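Section 6: Working in other people's homes

Ukari hand-held gripper, set-up guide for collectors

This section covers what to do between arriving at the door and pressing record. It assumes you have fitted the fingers (Section 3), paired the tool with the Skimance app (Section 4) and read the safety sheet, which is one page long and mostly about thumbs.

6.1 Before you touch anything

1. Confirm that the householder has signed the consent form, and that the name on it belongs to the person standing in front of you. A teenager saying "Mum's fine with it" does not count as a signature.

2. Ask which rooms are in and which are out. Write them on the job card. A door that is shut counts as out until someone with authority opens it.

3. Ask who else lives in or is visiting the house. Anyone who has not signed should be in another room, with the kettle if possible.

4. Put away post, prescriptions, school letters, bank cards and family photographs, or ask the householder to do it. Moving a calendar counts as putting away. Turning it to face the wall does too.

Caution: Do not tidy. You are allowed to remove private papers and trip hazards. You are not allowed to fold the washing, straighten the bed or arrange the cushions by size. Parsa rejected 41 recordings in the last round for what the reviewer called "hotel conditions", and some of those bedrooms had chocolates on the pillow.

6.2 Checking the tool

1. Wipe both fingers with the dry cloth. Do not use spray polish. It makes them shine and lets everything slide out of them.

2. Close and open the fingers ten times. They should meet evenly along their length. If they meet at the tips only, go back to Section 3 and do it properly this time.

3. Check that the screws on the top edge of the frame are snug. Finger-tight plus a quarter turn is plenty. A screw that needs your whole forearm is being punished for something.

4. Check the free space in the app. It should show at least 100 minutes. If it shows less, upload before you start.

Note: Hisley cases have foam cut for the older model. The gripper will go in if you lean on the lid. Please do not lean on the lid.

6.3 Soft goods: sorting and putting away

Clothes and bedding are the most requested task and the one most often done badly. The rules below apply to any job with the code SG.

1. Agree the sorting rule with the householder and say it aloud at the start of the recording: by person, by colour, by "needs washing", whatever they normally use. Their rule wins, even when it is plainly mad.

2. Pick up one item at a time. If two come up together, put both down and try again. Leave the mistake in.

3. Grip in the middle of the cloth where you can. Zips, buttons and drawstrings jam between the fingers and then come out at the worst moment.

4. Keep your free hand out of the work unless the job card says "two hands". Your free hand will want to help. It is always wrong.

5. When you use a bin or basket, stand so that you can see the whole opening before you let go. Lower the item over the rim and release. No throwing, however good you were at netball.

6. Finish one pile before starting the next. If a pile falls over, carry on from where it landed.
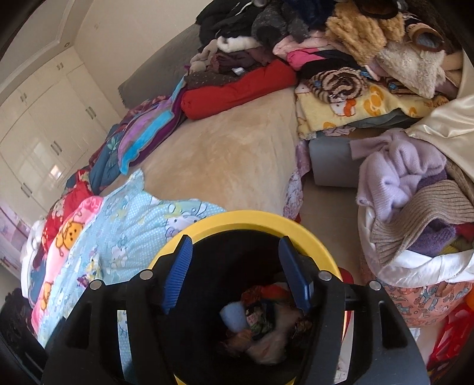
Figure 6-1. Fingers open over the bin, rim in view. Bedding and clothing left in heaps as required by 6.1.

Caution: Stop at once if a child or pet gets onto or into the pile. Cats are drawn to warm blankets and do not sign consent forms.

7. Put underwear, uniforms with name badges and anything the householder looks uneasy about to one side before recording. If one turns up midway, pause, remove it and note the time on the job card.

8. Rest after every 300 picks, or sooner if your wrist says so. The app keeps count. The upper limit for one collector in one week is 3,000, and a sore wrist is not evidence of commitment.

6.4 Leaving

1. Put back whatever you moved under 6.1, including the calendar.

2. Ask the householder where sorted items should go, and leave them there. "On the bed" is a fair answer and a common one.

3. Show them how to withdraw consent. The number is on their copy of the form. Point to it, then wait while they find their glasses.

4. Check the bin for the cleaning cloth. Check it again.

5. Close the job in the app before you get in the van. A job left open goes on recording sound, and reviewers have heard enough singing.

Questions about this section go to Nicanor Lucero, who wrote it and will defend the rule on folding at length.

Section last revised 24 January 2024. Replaces the loose sheet headed "Bedrooms".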